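2019年5月5日　かつら室ノート

Weltville公演の歌手役、二幕用ショートの続き。一幕のロングはそのままで、二幕の頭で「自分で切ってしまった」髪になって出てくる役。同じ土台を二つ作って片方を切る、という方針は前回の打ち合わせどおり。

**土台と毛**

- ベースはGarbaのレース、中サイズ。前回の採寸で後頭部の丸みが足りなかったので、盆の窪の上にダーツを一本追加した。
- 毛は人毛。切る前の長さは34cmで一幕用とそろえてある。
- 生え際は前だけ一本植え。もみあげは二本ずつで植えていたが、客席から見ると濃すぎるので左右とも上半分を抜いて植え直し。

もみあげの植え直しに午前中を使った。レースの穴が広がった箇所が左に一つあり、裏から同色の糸で拾った。表からは見えないが、洗うときに引っかけないこと。

**カット**

演出からの注文は「はさみで雑に切ったように見えて、踊っても形が戻るように」。本当に雑に切ると、照明が上から当たったときに段がつぶれて黒い塊になる。前の作品でやったので覚えている。

順番は次のとおり。

1. 乾いた状態で全体を粗く落とす。襟足に合わせず、顎の線で一周。
2. 襟足を詰める。ここだけ先に仕上げる。
3. 耳まわりは左を短く、右を長く残す。左右差は8cm。
4. 前髪は最後。かぶせてから切る。

2まで終わったところで一度ウチャル（Oğuzhan Uçar）に見てもらった。後ろから見たときに首が長く見えすぎるとのことで、襟足の角を少し残す形に変更。図面の方は直していない。次に同じ型を使う人はこのノートを優先してください。

左耳の上はレザーで削いだら毛先が細くなりすぎ、綿ぼこりのようになった。この毛は削ぎに弱い。右は全部はさみの縦入れに切り替えた。左も毛先をさらに詰めて整えたので、左側は予定より短い。写真用の型紙に書いてある数字とは合わなくなっている。
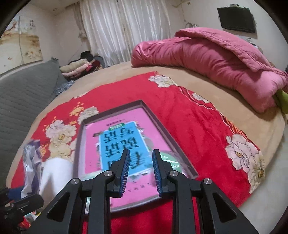

ベッドの上の額縁。枠は濃い茶灰色、ガラス面に反射。

前髪は頭型にかぶせた状態で眉のかなり下まで残してある。本人の合わせが済むまで触らない。頭型は額が平らで、本人にかぶせると前髪が必ず浮いて短くなる。

**くせ付け**

スチームと細いロッドで、頭頂部だけ後ろへ立ち上げる。ロッドは根元まで巻かずに止めた。巻いたまま15分蒸らし、冷めるまで外さない。

一回目はロッドを外すのが早く、手ぐしを入れたら片側だけ寝た。二回目は昼をはさんで放置し、問題なく立った。急ぎのときも冷却は省略できないと思う。ドライヤーの冷風で縮められるかは試していない。

整髪はPriveckの固形を指先で少量。スプレーも試したが、毛先が束になり、振ったあとに戻ってこない。スプレーを使うなら生え際の浮き毛を抑えるところだけ。

**振りのテスト**

頭型を持って上下左右に振る、逆さにして戻す、の繰り返し。右の長い側が頬の位置にかかって止まる。振付では歌い出しの前に右を向くので、ここで顔が隠れると困る。ウチャルは隠れてから自分で払う動きを足せばいいと言うが、振付側の話なのでこちらでは決めない。右の内側を薄くする案も出しておく。

固定はピンカール四つとクリップで足りそう。糊は前の中央ともみあげだけにしたい。早替えの時間が短く、全周に塗ると乾かない。

**洗い**

切り終わってから一度洗った。ぬるま湯1,000mlにシャンプーを溶かし、レース側から沈めて押し洗い。こすらない。すすぎのときに襟足から短い毛がかなり出たが、抜け毛ではなく切りくずと見ている。次に洗ったときにも同じ量が出たら、結び目を確認する。

**残り**

- 前髪の仕上げ（本人合わせのとき）
- 右側の内側を薄くするかどうか、演出と振付に確認
- 一幕用ロングとの早替え通し。舞台袖の鏡が暗いので手元灯を借りる
- 左もみあげの補修箇所に印の糸を付ける
- 予備のクリップを注文。色は黒でなく濃茶
- 型紙の数字を直す（襟足、左耳上）

**メモ**

Goltvilleの劇場から、12月の歌謡ショーで短いかつらを借りたいという問い合わせが来ている。派手な短髪の司会者役とのこと。この型を使い回すなら左右差は要らないはずなので、貸すとすれば前の作品の丸いショートの方。サイズを聞いてから返事をする。ショートは毛が短いぶんレースの端が見えやすく、かぶる人の頭に合わないとごまかせない。先方にもその点は書いておくこと。

頭型は窓側の棚、上の段に置いた。右側の長い毛にネットをかけてあるので、動かすときは首の部分を持つ。レザーは刃を替えて引き出しに戻した。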